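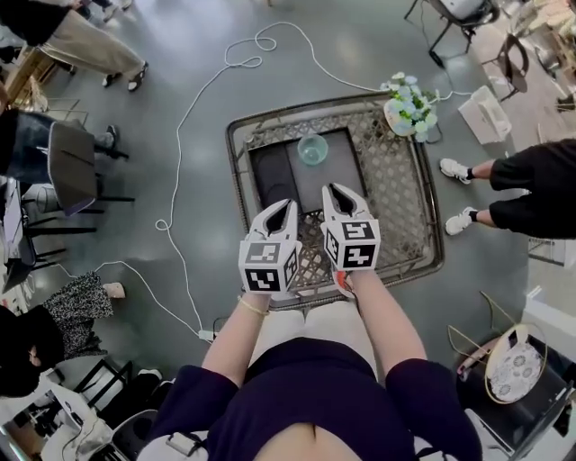

How to clean a wicker tray

Quick one, have done this to mine twice now.

1. Take everything off. Flip it, tap the back, crumbs fall out.
2. Vacuum with the brush head. Go along the weave, not accross.
3. Squirt of dish soap in warm water. Cloth wrung out hard. No soaking!!
4. Old toothbrush for the corners and under the rim.
5. Dry in the shade, overnight if you can. Sun makes it brittle.

Sticky spots: baking soda paste, ten minutes, wipe. Loose ends get snipped, dont pull them.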